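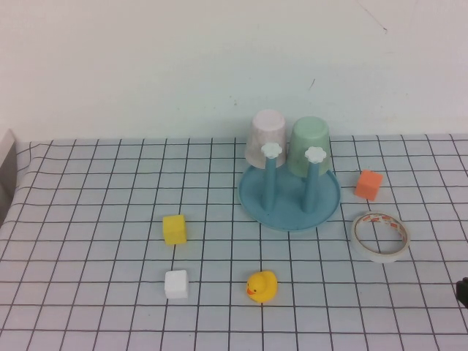

Table with the grid cloth, cup rack near the middle.

5th November

Search this notebook Enter keywords Go

Continued with the council data inventory for Brirkance. I received the new export from Greer in the morning. It is the list of all datasets which the departments say they have, public or not public. Last time the list had no column for the owner, now it has one, but in many rows the owner is only "IT". I wrote to Greer that "IT" is not an owner. She agrees, but she says the departments filled it in like this and she cannot change it for them.

Compared the list with what is on the open data portal. The matching by title does not work well. The same dataset is "Street Lighting Faults" in the inventory and "Lamp repairs (reported)" on the portal. I tried the matching by column names instead, with the Bedon script, and this was much better. After the run there were 14 datasets that are on the portal and not in the inventory at all. I checked them by hand until lunch. Most are old parking files. Two of them are still updated every night by a job which no department claims. Sibusiso thinks the job was set up by the contractor before Hodžić, when the parking permits moved to the new system. He will look in the server accounts.

Format problem again: the planning department publishes the committee decisions as scanned PDF. The rule of the council says "machine-readable", and planning answers that a machine can open the PDF. I don't want to have this discussion by e-mail another time. Baoshan suggested that we put the definition from the policy text directly in the inventory form, next to the field, so the person must read it when choosing. I think it is good. To do.

Tested the address cleaning on the licensing file. I set the threshold for a match to 80 and looked at the results. With this value the flats in one building are joined together as one address, for example 2A and 2B of the same street. For a map it is maybe acceptable, for licences it is wrong. I put the flat number in a separate field before comparing and started again. The second result looks correct for the first pages, I did not read all of it.

Fongchan asked if we should take out the names of the licence holders. For companies no, for private persons I am not sure. The public register at the counter shows the names, but a file for download is a different thing from a paper book at the counter. I wrote the question to the legal office. Until they answer, the column stays out of the published version.

Call with the people in Farum in the afternoon. They publish their inventory itself as a dataset, also the rows for data that is not released, with the reason for each. I would like to propose the same here. Greer is afraid that the departments will then list less. It is possible. We talk about it in the December meeting.

Open points:
- owner column, ask each department again (Greer)
- night job for parking, find who pays for it (Sibusiso)
- definition text in the form (Baoshan, me)
- legal answer about names
- update the Bedon script so that it ignores capital letters in column names, I corrected this by hand today and will forget it

L. Nedeljković

Contact: Lumturie Nedeljković, Brirkance open data workshop | Back to top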